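Can machines do the chores yet? Frequently asked questions

Covent Automation Notes. Updated 22 April 2019.

These are the questions that arrive most often from people thinking about automation at home or in a small workshop. The answers cover arms and grippers that pick up, carry and put down loose objects. Floor cleaners, lawn mowers and driverless trolleys have their own pages.

Can I buy a robot that tidies the house?

No. There are products that do one part of one job well, such as vacuuming a level floor. A machine that enters an untidy room, decides what belongs where and puts it there without supervision is not on sale at any price we would call domestic. Laboratory systems can do portions of the task in a prepared room, usually with a known set of objects.

What is the difficult part?

It depends on the chore. For tidying, the main difficulties are recognising an item that is partly covered by another one, choosing a grip, and knowing when the job is finished. For laundry, it is the cloth itself, which takes a new shape every time it is touched. For washing up, it is a mixture of wet surfaces, glass and stacked items. Moving an arm from one point to another has been a solved problem in factories for decades and is seldom the limiting factor.

Why do demonstrations so often use toy blocks?

Blocks are rigid, they have flat parallel faces, and a two-finger gripper can hold them without any special tooling. They are also cheap and easy to model on a computer. A letter or colour gives an instruction something to refer to: "put the T above the O" can be checked by a program as well as by a person. The same set of blocks can be used for sorting, stacking, spelling and clearing away, so results from different tasks can be compared on the same objects.

Spelling is harder than it sounds. Each block must be the right one, the right way up, turned to the correct angle and set down close to its neighbour without knocking it. The last requirement causes most of the trouble, because open fingers need room on either side of the block.
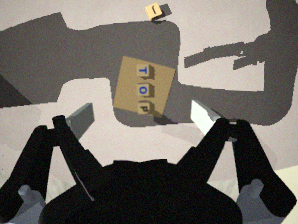
Simulated letter task: T, O and P set in a column on a tan square, with the two-finger gripper open.

Rendered scenes of this sort are used for both training and testing. Shadows are included on purpose in many simulators. An arm working under a lamp darkens the very area it needs to see, and a vision system that has only been shown evenly lit tables tends to fail when this happens. Angle matters as well. A box that is turned a few degrees from square should make no difference to a good system, but it does to a system that has learned positions by rote.

Do results from simulation carry over to a real table?

Partly. Renby, our own bench set-up, was given a block-placing routine prepared entirely in simulation. We ran it 30 times on the real table and counted 27 acceptable placements. The 3 failures were all of one kind: the block was released slightly early and came to rest tilted against the one beside it. The simulator had assumed more friction at the fingertips than the pads provided.

Those figures apply to painted blocks on a clean, flat surface. They should not be read as a forecast for cutlery or socks.

What about shop-floor chores?

The position is better here. Machine loading, boxing, palletising and moving parts between fixed trays are routine work for arms, and have been for a long time. A workshop can control its lighting, fix its tables to the floor and insist that parts arrive in the same tray each time. A household does none of this.

The jobs still done by hand tend to be the untidy ones between stations:

— picking mixed parts out of a deep bin
— threading cable or fitting soft seals
— clearing up offcuts and packaging
— dealing with a part that has arrived damaged

The Pundimstead packing trial is a fair illustration. The arm filled cartons at a steady 370 an hour with a single product. When a second product of similar size was mixed in, a person had to be stationed at the infeed to separate the two, and the saving in labour largely disappeared.

Is a two-finger gripper enough?

For a large share of rigid objects, yes. It is simple, strong and easy to repair, and its pads can be changed to suit the work. It is poor at thin items lying flat, such as a sheet of card or a coin, and at anything that must be turned over within the grip. Suction handles flat sheets better but needs a smooth, sealed surface. Hands with many fingers exist; they are expensive, and their control is still a research subject.

Can I give instructions in ordinary speech?

To a limited extent. The Stasiv interface accepts short typed or spoken commands naming an object and a place, provided both are on its list. "Put the yellow one on the box" is usable if there is only one yellow item and one box. "Clear this lot away" is not, as the machine has no record of where you keep things.

Is it safe to work beside one?

Arms sold for shared working limit their force and stop on contact. The limit applies to the arm and does not cover whatever it is holding. A risk assessment is needed for each task and must be repeated if the tool or the part changes.

Should a small workshop wait?

If the job is repetitive, uses rigid parts and can be laid out the same way every day, there is little to gain from waiting. If it involves sorting mixed or soft items, hire the equipment for a trial first and use your own parts — the supplier's samples will have been chosen to suit the gripper.

Related items
Choosing fingertip pads: rubber, silicone or bare metal
Renby bench tests: friction settings revised
Stasiv command list, April
Pundimstead packing trial: layout and results
Floor cleaners: frequently asked questions
Why folding a towel is still slow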